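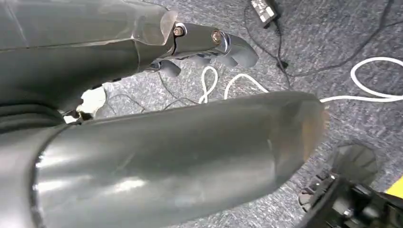 White cable on the carpet, with the thin black ones for company.

September, Karura room, after lunch

Cables first, then books. I had it the other way round on the whiteboard, but you can't carry a crate of paperbacks across a floor that's trying to lasso you.

The white cable is the worst of them. It has been coiled so tightly and for so long that it now believes it is a spring. Lay it flat and it stands up again in a loop, exactly ankle height. Tried warming it on the radiator for an hour and walking it out straight along the skirting. Some improvement near the plug end. The rest went back to its old habits while I was looking for tape.

Thin black ones: left in place for now. They should all be labelled at both ends, and the Derkon label maker has plenty of tape, so there is no excuse except that I started labelling last month and stopped halfway along the wall. If you find one that says only "NOT THE", that was me. It was going to say "not the printer".

Carpet is fine as a carpet and terrible as a place to put anything down. Grey-blue with flecks, so every screw ever dropped on it becomes a fleck. Lost one of the 16 mm ones from the Stelov shelf kit this morning, went over the area with a magnet on a string, and came back with a different screw. Kept it.

Cable covers: the flat rubber sort won't stay put on this pile. The hook-and-loop sort does, up to a point, and the point is the doorway. Ordered more, stock number 2842, charged to sundries.

Books

Two crates came up from the Au store, paperbacks for the reading corner. Rules as agreed, written down so that we stop agreeing them again:

Fiction goes on the upper Stelov shelf, everything else on the lower one. Spines out. Anything with a title in more than one script goes under whichever title is bigger on the cover, which is not how a librarian would do it, and any librarian who objects is welcome to the second crate.
Damaged covers go in the tray by the sink, well away from the sink.

The shelf is 90 cm wide and the plan assumed books stand up by themselves. Paperbacks don't. They lean, then slide, and then the last one goes over the end with a slap. Bookends needed. Used a brick in a sock for the afternoon and it did very well.

Also, covers matter more than I thought. I'd been sorting by the spine, but half of the spines are faded or creased to nothing, so you end up turning the thing over anyway.
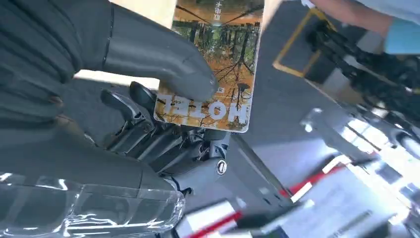 Which takes ages, because then you read the back, and then the first page. I lost a good twenty minutes to a thriller with its last chapter missing. Put it in the damaged tray with a note, as it seems cruel to let anyone else start it.

Half past four. First crate shelved, second crate still by the door with a coat on it. Put the white cable under the Stelov box overnight to see if weight does what warmth didn't.

To do: bookends, rest of the labels, return the sock.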